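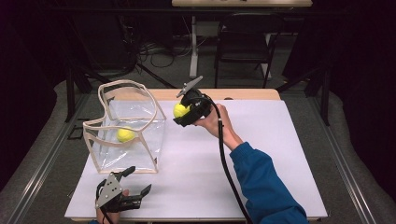

Rozália Jurčo has been sorting out other people's closets, garages and playrooms for 15 years, and for most of that time she recommended the same thing to everybody: solid bins with lids, labeled on two sides. She changed her mind slowly. These days she prefers soft containers with clear walls, open at the top, and she talks about them the way some people talk about kitchen knives. One of her tests for a container is to put a single tennis ball in it and step back. With clear walls and beige fabric edges, the yellow ball shows up at once, even when the top rim sags a little and the opening loses its shape. "If I can see the ball, a child can see the ball," she said. "Then the child might put the second one in with it."

I talked with her over two afternoons for a series on home storage. She works under the name Geltton, a business she started by herself and now shares with Mayu Maruyama, who takes the bookings and does the kitchens. Jurčo does nearly everything else. Her jobs last year came to 236, which includes repeat visits. She does not count phone calls.

I asked what was wrong with the solid bins.

"Nothing is wrong with the bin," she said. "I still use them in basements. But I would go back to a house in January and the lids would be off, or the bins would be stacked so the one they needed was at the bottom. The labels said 'sports' and inside was a hair dryer. I don't blame anyone for that. You can't see the hair dryer, so it lives there now."

Clear hard plastic was her next step. She liked it for shoes and craft supplies. For balls, jump ropes and anything else that gets thrown toward a container from across the room, she found it noisy, and some of the boxes cracked at the corners. A client of hers, Cayetano Toledo, had a hallway closet with six of them, and four had tape on them by the end of the first year. He was the one who asked her if there was anything clear that would bend.

"I told him no. Then I went home and looked, and there were plenty. I had been walking past them in stores for years. I thought they were for sweaters."

The kind she means is made of thin transparent sheeting, usually vinyl, with fabric sewn over the edges. The fabric is what gives the thing its outline. Without it, she said, you have a plastic bag. With it, you have four walls and corners that more or less stand up, and you can see where the container ends and the shelf begins. She likes the trim in a plain color such as beige. She has bought them with white trim and with navy trim, and says the white looked dirty in a month and the navy made the whole closet look striped.

She does not think they are perfect, and she was quick to list the problems. The sheeting arrives folded and keeps its wrinkles. Some brands smell for days after unpacking. The top edge can droop, mainly on the larger sizes, and a container that droops is one that people stop using properly. They toss things at it and miss.

"You can't fix the droop completely," she said. "You can buy a smaller size. People always buy too big. They think about everything they own and they want one container that holds it. I want the container that holds what they used this week."

The wrinkles bother her less than they used to. She used to hang new containers over a chair back near a radiator before taking them to a client, until Maruyama pointed out that she was spending an evening on it and the clients had never mentioned it. Now she unfolds them, presses the corners out by hand from the inside, and leaves them overnight with a towel in the bottom. 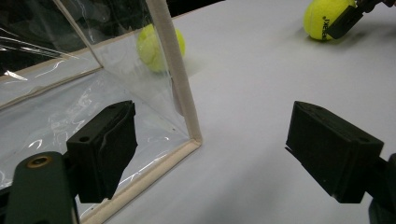
Glare is another matter. "Clear does not mean you see everything," Jurčo said. "If there is a lamp right over it, you get shiny streaks, and you are looking at the lamp. The walls overlap in the back corner and you see the reflection of the front wall. So I move it around. A quarter turn can be enough."

She does most of this kind of checking on a table before anything goes on a shelf. A pale surface is best, she said, either a white tabletop or a bed sheet thrown over whatever table the client has. Against a dark wood table the clear walls nearly vanish, and people knock into them. On white she can see the whole outline. She can also see the crumbs, dead leaves and bits of rubber that come out of a sports closet, and when she is finished she shakes the sheet off outdoors.

I asked her to take me through a typical job, and she picked one from this fall, a mudroom belonging to a woman named Orathai Kaewsai. Kaewsai has two kids who play tennis and a dog who believes he does. She had agreed to be mentioned and was happy to talk when I called her.

"There were balls in the boots," Kaewsai told me. "There were balls behind the dryer. We had one of those tall wire hoppers and the dog figured out how to get them from the bottom. I asked Rozália for a cabinet. I really wanted a cabinet with doors. She said let's try something for two weeks first."

What they tried was a clear container with fabric edges on a low shelf, and a second one of the same size beside it. The first was for balls that were still good to play with. The second was for the dog. Nothing was labeled. Jurčo put one ball in each and left the rest in a paper bag on the floor, and told the family to fill them as they went.

"I don't fill it for them," Jurčo said. "I used to. I would make it look beautiful and take a photo and go home. Then it belongs to me, and they are afraid to touch it, or they mess it up and feel bad. One ball is enough to say what goes in there."

Kaewsai said the kids got it in a day. Her husband took longer. The dog has not used his container as planned, but he can see what is in it and sits in front of it, and the family has come to accept this as a request.

The cabinet was never ordered. Kaewsai still wants one. "I haven't given up," she said. "It would hide the bags. It's mostly the bags I want to hide."

Jurčo laughed when I repeated this. She said plenty of clients want doors, and that she doesn't argue about it anymore. Her rule is that things used every day should be visible and things used once a season can be behind something. Rackets in winter can go behind a door. So can the beach towels, the cooler and the folding chairs. She made an exception for batteries, which she thinks should be visible in any house at any time of year.

We got onto prices, and she was careful. She does not take money from makers, and she would rather not name a brand. She did say that the cost of the container has very little to do with how long it lasts. What she looks at is the stitching where the fabric meets the sheeting, especially at the bottom corners. If the holes from the needle are very close together, the plastic can tear along them like a stamp. She runs a thumbnail along the seam in the store. She also picks the thing up by one top edge with something heavy in it, usually her own purse.

"The salesperson doesn't love it," she said.

For cleaning, she uses a damp cloth and a drop of dish soap and dries the inside with a second cloth. She wipes the fabric edges separately, with less water. She does not put the containers in a washing machine, and she asked me to write that down. A client once did, on a warm cycle, and the walls came out cloudy and stuck to each other. Scratches can't be helped. Tennis balls pick up grit from the court and will dull the bottom panel over time. A piece of felt cut to size helps, though most families lose it.

Are there things that should never go in a soft clear container? She thought about this longer than I expected. Anything with a point, she said, and anything that leaks. Books, too, which make the walls bow out and the corners fold in. Stuffed animals she has gone back and forth on. They fit well and look cheerful, but she has had two children tell her that the animals looked sad pressed up against the plastic, and now she asks the child first.

Toward the end of our second talk, I asked about her own home. She has three of the containers, she said, all the same size. One has light bulbs and extension cords. One is for scarves and gloves. The third stays on the floor by the front door for whatever has to leave the house next, such as library books or a dish that belongs to a neighbor. She admitted the books are against her own advice.

"It's only ever two or three books," she said. "And I walk past and I see them, so they go back on time -- mostly."

Her next jobs are a pair of garages and a dance studio's costume room, which she has been putting off. The studio wants everything in matching boxes with lids. She plans to bring one clear container along with her and leave it on a table with a single shoe in it.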